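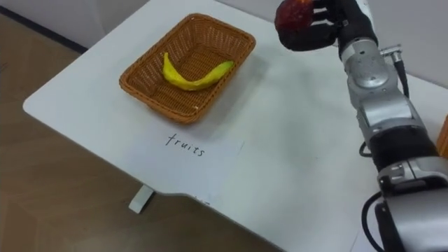
Sorting fruit at one of our practice tables.

Hi! I'm Roman Marciniak, I run the packing floor at Dorska, and I'm looking for 6 people who'd like to come teach robot arms how to sort produce with us.

Some background first. We pack fruit for grocery stores and office deliveries, and up until December all of it went through human hands, mine included for a good long while. Then we started bringing in arms on the mixed fruit line. I was nervous about it and so was everybody else (there was a pretty loud meeting in the break room). What changed is that the people who used to stand and fill baskets for a whole shift now spend much of it showing the arms how to pick things up, checking what they did, and fixing the setup when it goes wrong. It's a different kind of tired, more in the head than in the shoulders. A couple of folks missed the old line and moved over to shipping, and that was fine too.

So, the job. We call it robot trainer, and you don't need a degree or any coding for it. You'll set up a table with a basket and some fruit, write a label, start a run, and watch closely. When a grip looks off you stop the arm and guide it through the move again, and then you write down what happened in plain words. We do a lot of this! Last quarter the crew logged 2,825 runs, and I read way more of those notes than you'd think.

You'd be a good fit if you've worked with your hands in a warehouse, a kitchen, a store or on a farm. You should be OK with doing the same thing many times over and still noticing when it's a little different. Patience helps a ton. Readable handwriting helps too, we still label by hand. You'll need to be able to stand for part of the shift and lift a crate of apples now and then.

Pay is $23 an hour, full time, days only, and the first two weeks are paid training with Jhonatan Quintero, who came off the old line himself and knows the software better than I do. There's a $400 bonus once you finish your first three months. Health coverage starts on day one. We're in the Velholm building on Riston Road, with free parking behind it, and the Espinoza bus stops right at the gate.

I want to be straight about one thing, since people always ask me. Yes, the arms do work that people used to do here. We haven't let anyone go over it, but I can't promise what the floor will look like years from now. I can promise you'll hear about changes before they happen, and that trainers get a say in which jobs we try next. The berry line is on hold right now because the crew told us it wasn't ready.

To apply, send me a few lines about the last job you had and what you liked about it. A resume is nice but optional. Email jobs at Dorska with "trainer" in the subject line, or leave a note for me at the front desk. I'm taking applications through 3/25/20 and I'll call everybody back, either way.

Roman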